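Foire aux questions – Collecte de démonstrations, projet Lubis

Mise à jour : 18 février 2024

Qui peut enregistrer des démonstrations ?
Tout opérateur ayant suivi la formation dispensée par Garba Bassey sur le site de Fornville. L'habilitation est valable jusqu'en mai.

Combien d'épisodes sont demandés par tâche ?
L'objectif est fixé à 240 épisodes validés. Le corpus en compte à ce jour 764, répartis sur 4 tâches.

Quelle est la durée maximale d'un épisode ?
90 secondes. Au-delà, l'enregistrement est rejeté lors du contrôle.

Un essai manqué doit-il être supprimé ?
Non. Il est conservé avec la mention « échec » – l'opérateur ne modifie jamais les fichiers lui-même.

Les vues du poignet sans objet à saisir sont-elles recevables ?
Oui, dès lors que le plan de travail reste visible. Un léger flou est toléré.

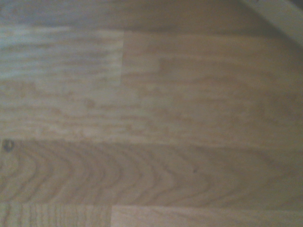

Vue de la caméra de poignet : surface en bois, élément blanc en haut à droite.

À qui adresser une demande d'accès aux données ?
À Ashwin Pillai, responsable du corpus chez Irkus, sous couvert du chef de service.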